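Every few years the staff college at Nirkthorpe rewrites its resource management course, and every time the same thing gets squeezed. The budgeting module stays long. The procurement law module gets longer. The part about stores, spares and upkeep is trimmed again, and the officers who go through it leave knowing how to buy things and very little about how to keep them.

I taught on that course for 14 years, first as a serving logistics officer and later as a civilian. I think the balance is wrong, and I think it can be fixed without adding a single week to the calendar.

Start with what the graduates do. Most of them will never run a major purchase. The big contracts are handled by a small number of people in the ministry, with lawyers beside them. A typical graduate goes back to a brigade or a base and is handed a maintenance budget, a warehouse with a history, and a list of vehicles of which a good part can't move. In the first month they will be asked why the availability figure is what it is. The course gives them almost nothing to answer with.

Kamlesh Gautam took the course as a major and was posted to a transport depot the following spring. When I visited him there in December he had a fleet of Dornska trucks, bought under a contract that had been taught in our own classroom as a model of good practice. The price was good and delivery had been on time. The contract also gave the depot a spare parts package for 2 years of running and said nothing useful about what came after. He was in the third year. His mechanics were taking parts off one truck to fix another, and each swap was written down in a ledger that didn't match the stock system.

In our classroom that contract had been a success story because we stopped the story at delivery. I taught it that way myself several times. We had slides on the bidding, slides on the evaluation, and one slide near the end with the words "life cycle cost" on it.

The usual defense of the present course is that procurement is where the money is. Umesh Tomar, who chaired the last review, put this to me plainly and he isn't a careless man. A mistake in a large purchase can cost more than a base spends in a decade, so officers should be trained against the large mistake. I accept the arithmetic. My trouble is that the large mistake is very often a maintenance mistake made early. Someone agreed to a system without asking who would repair it, with what tools, and under whose license. An officer who has never had to keep equipment running doesn't know to ask. More hours on tender procedure won't teach it.
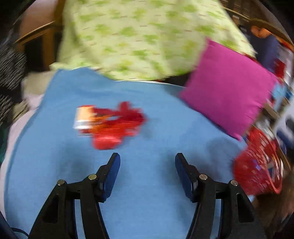
There is also the matter of who teaches. Nearly all the outside lecturers on the course come from the buying side. They are good speakers and they have slides ready. The people who know stores are warrant officers and civilian storekeepers, and they are rarely invited, partly because the college's rules on visiting lecturers ask for a graduate degree. Poonam Srivastava ran the central spares warehouse for most of her working life and could tell from a demand form whether a unit had a real shortage or was building a private pile in a back room. She was never once asked to speak. When I tried to bring her in, the paperwork came back with a note saying she could attend as a guest of the class but could not be paid or listed. I withdrew the request. I should have pushed harder.

The rule could be changed with one line. Let the course director approve a lecturer on experience alone, up to a set number of hours per term. Other parts of the college already do this for language teaching.

Then there is the exercise at the end. Students spend the last part of the course on a planning game in which they build a five-year spending plan for an invented force. It is a decent exercise and they enjoy it. But the game treats equipment as a line in a table. Money goes in and capability comes out the other side. Nothing breaks, no supplier closes, and no one discovers that the tires in storage have aged past use. Ghassan Twal, who came to us as an exchange student, wrote in his course feedback that he had commanded the most reliable army in the world for three weeks and was sorry to leave it.

I would keep the game and change the rules. Give each team a force that already exists, in poor order, with incomplete records. Make them spend the first three days finding out what they have. Hold back some of the records until they ask for them, which is how it works in a real depot. Only then let them plan, and in each round take something away: a part that is no longer made, or a workshop that has lost its welders. The teams would produce worse looking plans, and the discussion afterward would be much better.

Some of my former colleagues worry that this makes the course less suitable for foreign students and for civilians from the finance side. I don't see it. Sneha Bhatt came from the audit office with no military background and was the strongest student in her year on the short stores module, such as it was. She was used to asking where a thing was and who had signed for it. Finance people tend to be good at this work once someone shows them a warehouse. At present we don't show them one. The visit was dropped to save on bus hire.

As for time, the course gives 60 hours to procurement law and procedure. A good share of that goes on reading regulations aloud, and the regulations change often enough that graduates have to look them up again anyway. Take 14 of those hours and give them to upkeep and stores. Bring back the warehouse visit. That is the whole of the proposal as far as the timetable goes, and the lawyers would still have the largest block in the course.

I sent a version of this to the review group and was told it would be considered with the other submissions. The next intake starts under the old program, so there will be at least one more class taught the Dornska contract up to the day of delivery. If the instructors want the rest of it, the depot ledgers are open to them, and Major Gautam's number is in the directory.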